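Research Articles | Consumer Waste and Repair

3.2 Household storage of unused computers

Respondents were asked which electronic items they kept at home but had not switched on in the past year. Of the 564 households that returned the form, 145 reported at least one desktop computer in storage. Closets and garages were the most common places. Mackay and Menzies found a similar pattern in their earlier survey of Niven, although they grouped desktops with printers and monitors, so the two sets of results cannot be compared directly.

The reasons given for keeping a desktop were mostly practical. Many people mentioned old files they had not copied. Others planned to use the parts or did not know where to take the machine – the town drop-off site at Flokach closed in February and had not reopened when the forms went out.
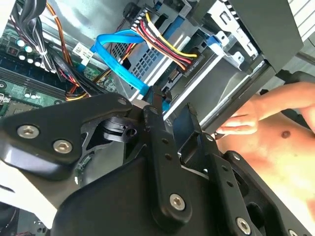 Figure 2. Open interior of a desktop computer case.

Size appears to matter less than we expected. Households in small apartments kept desktops nearly as often as those in houses. What separated the groups was whether anyone at home had opened a computer before. People who had done so were more likely to keep the whole machine and to name a part they wanted to save, usually the hard drive or the memory.

We held follow-up interviews with 11 respondents. Most said they would give up the computer if the drive could be removed while they waited. Two had already paid a local shop for this service and were satisfied with the price. The effect of such a service on collection rates is taken up in Section 4.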